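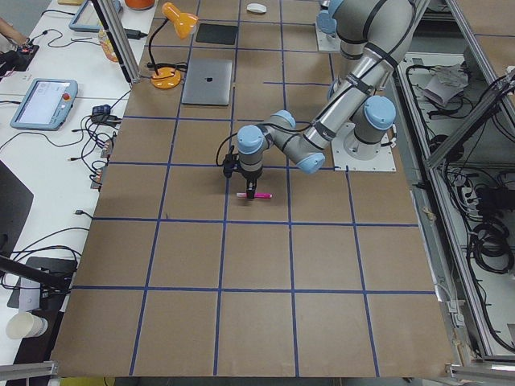 Visit notes: Whitlock open day, Datura building, second floor

Whitlock opened its test rooms to visitors for one afternoon in March. I went for the work surfaces. Our own benches at Canora are due for new tops, and the notice had mentioned "layout and surface preparation" among the things on show. These notes cover the large layout table in the second room, with a few remarks on the storage area and the floor.

Arrival and access

The entrance is on the Betance side, past the loading dock. Sign-in took two minutes. The freight elevator was in use, so visitors went up by the stairs. Groups were let in on the half hour and each had a printed route sheet with a plan of the floor, drawn to scale, north at the top. Coats and bags stayed in the corridor.

The layout table

The table is large and its top is covered with flat brown cardboard. Dark blue tape divides the cardboard into cells that are close to square, in about five columns and five rows. The first row starts right at the near edge, with no border strip.

I was interested in the tape more than anything else. It had been put down by hand and eye, I was told, with a straightedge used only for the first line in each direction. The lines are slightly uneven, most of all toward the right side, where they bend. For assigning objects to cells this does not matter. For measuring it would, and the staff were clear that no dimensions are taken from the grid. A position is given as a column and a row, and anything finer is written down separately.

Cardboard was chosen over a painted top for cost and for ease of replacement. The sheet is swapped when the surface gets too marked or the tape begins to lift. The color is a mottled tan, which I would expect to be kinder under overhead lighting than our white laminate. We have had constant trouble with glare at Canora and have tried two different matte films without much success.

Objects on the table

The upper part of the table was laid out as a small desk: a closed silver laptop with its lid up, a black rectangular mouse pad above it, and a small white mouse farther up, near the far edge. To the left of the laptop was an orange-yellow desk lamp with a bell-shaped shade and a thin black gooseneck. The shade pointed right, toward the laptop side. The lamp stands on a round orange base, set directly on the cardboard, and its black cord trails from the base.

The other object I noted was a bright pink marker with a white cap, held level just over one of the cells by the gripper. Pink reads very well against brown. We use gray and black pens on our benches and lose them daily.

I asked about the lamp cord, as loose cords are a recurring item on our own inspection sheets. The answer was that cords are left as they would be on an ordinary desk. I would still want a clip at the table edge.

Storage area

Consumables are on open shelving along the corridor wall. The stock list posted there gave 264 rolls of tape and 982 cardboard sheets, which seemed high for the size of the room, but the sheets are shared with the packing benches downstairs. Each shelf has a label with a reorder level. Sheets are kept flat under a board to stop the corners from curling. Ours are stored upright and all of them bow.

Floor and lighting

Sealed concrete, swept, with no mats. Lighting is from ceiling panels in parallel rows. The route sheet gave a reading of 724 lux at table height but did not say where on the table it was taken or at what time of day.

Points to follow up

Ask Whitlock for the tape width and the supplier's part number.
Try one cardboard top on the end bench at Canora before ordering for the rest.
Check whether the cardboard is fixed down at the corners or only held by the tape. I did not get an answer to this.
Move our spare sheets to flat storage.

The route ended back at the stairwell, with coffee on the landing. The next open afternoon has not been announced, and requests go through the Datura front desk.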